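Rim slip

Rim slip is a failure in robotic dish handling in which a plate held by its edge rotates or slides between the fingers of a parallel gripper. It is distinct from a drop, in which contact with the plate is lost altogether, although an uncorrected slip often ends in one. The term came into use at the Tusthorpe test kitchen, where the fault was studied after a run of damaged plates in September.

Cause

A parallel gripper holds a plate by closing one finger on the inside of the rim and the other on the outside. The contact patch is small and lies well away from the plate's center of mass. When the arm moves, the weight of the plate produces a turning force about the patch, and only friction at the pads resists it. Glazed ceramic gives little friction to begin with. Grease, rinse water and dust lower it further, as does wear on the pads.
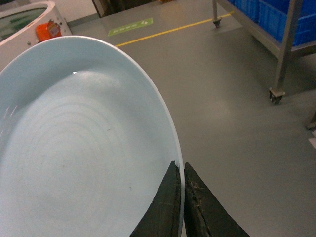

Large plates are affected more than small ones. The turning force rises with both weight and diameter, while the contact area stays the same. Closing the fingers harder helps up to a point, beyond which the rim may chip. The Tusthorpe controller, supplied by Starkurance, used a single closing force for all dishware, chosen to suit side plates.

The Tusthorpe failures

The fault log covered 623 transfers from the dish area to bins on steel racking. Slip was recorded in 62 of them. In most of these the plate turned a few degrees and was still placed. Two plates broke. One struck the rim of a bin during lowering, and the other fell to the floor inside the marked lane, which led to a stop on all unattended running.

The first report, by Jahangir Bhattacharjee, put the fault down to low closing force. A second review by Frauke Petersen found that force alone did not explain the pattern, as slips were grouped at the end of the transfer and seldom took place during the lift.
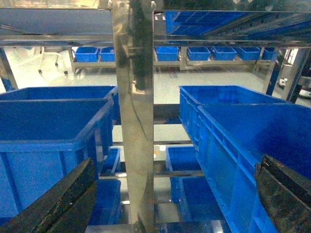

Petersen traced the grouping to the approach path. The planner treated each bin as a plain box and left a small margin around it. On the racking, large bins stand close to steel posts and crossbars, with smaller bins on the levels beneath, so that a path with room for the fingers may have none for a wide plate held out to one side. Light contact with a post or a bin rim was enough to turn the plate. The controller did not register such contact - the force threshold had been set high to avoid false stops.

Detection

Slip is hard to detect from finger position, which hardly changes while the plate turns. Motor current is also a poor guide. Nazma Miah proposed using the wrist camera to follow the curve of the rim and compare its angle with the angle recorded at pickup.
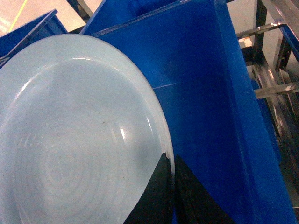
The method depends on a clear outline. Contrast is seldom a problem at the racking, where a pale blue plate stands out well against the deeper blue wall of a large bin. Glare is the main source of error: overhead light leaves a bright band along the glossy rim, and early versions of the software took this band for the edge itself. Faint rings in the center of the plate were tested as a second reference but proved too weak to follow during motion.

Corrective measures

The revised procedure sets closing force by plate size and adds the full width of the held plate to the collision model. Arm speed is reduced near the racking. Pads are inspected at the start of each shift and replaced if the gripping face is torn or rounded. If the rim angle changes by more than 2 degrees, the arm stops and holds its position until an operator clears the fault. Operators are instructed not to reach under a held plate, even with the arm stopped, as the pads may release when power is removed.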